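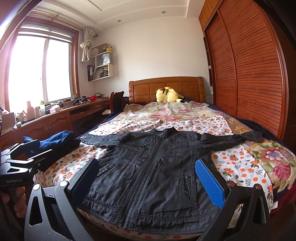
Vignesh Chacko objected last week that fill power and warmth had been treated as the same quantity, and that a garment with high fill power and very little fill would pass our definition while keeping no one warm. The objection is correct. The definitions below replace those in the earlier handout.

Unit 2: Insulation in Quilted Outerwear

2.1 Terms

Loft. The thickness of an insulating layer at rest, under no load except its own weight and that of the shell fabric.

Fill power. The volume taken up by a fixed mass of down under a standard load. It describes the down and says nothing of how much was put in.

Fill weight. The mass of insulation in the finished garment. Fill weight must be read together with fill power and with garment size.

Clo. A unit of thermal resistance for clothing. One clo equals 0.155 square meter kelvin per watt.

2.2 Why still air matters

Fibers conduct heat better than air does. Their job is to divide the air into spaces small enough that convection is suppressed. Compression removes air and raises the share of solid fiber, so resistance drops — this is why insulation under a backpack strap does so little.

2.3 Stitch lines

Quilting keeps the fill from moving. With sewn-through construction, the outer shell and lining meet at each seam, and thickness there falls close to zero. Heat flow across the panel is the sum of the flow through the chambers and the flow through the seams, weighted by area. Closer stitch lines hold the fill more evenly but add seam area. Box walls avoid the problem at the cost of extra fabric and labor.

Front closures behave like long seams. A zipper without a flap behind it also lets wind through, and the loss depends on wind speed.

2.4 Worked case

The Henurero test panel has 80 percent of its area in chambers and the remainder in seams. Take chamber resistance as 2 clo and seam resistance as 0.5 clo. Conductances add in parallel:

0.80 / 2 + 0.20 / 0.5 = 0.40 + 0.40 = 0.80 per clo

Panel resistance is 1.25 clo. Half the heat leaves through one fifth of the area.

2.5 Reading

Sydorenko, course notes, section on wind and closures. Problem 419 in the shared set is due at the next meeting; show units at every step.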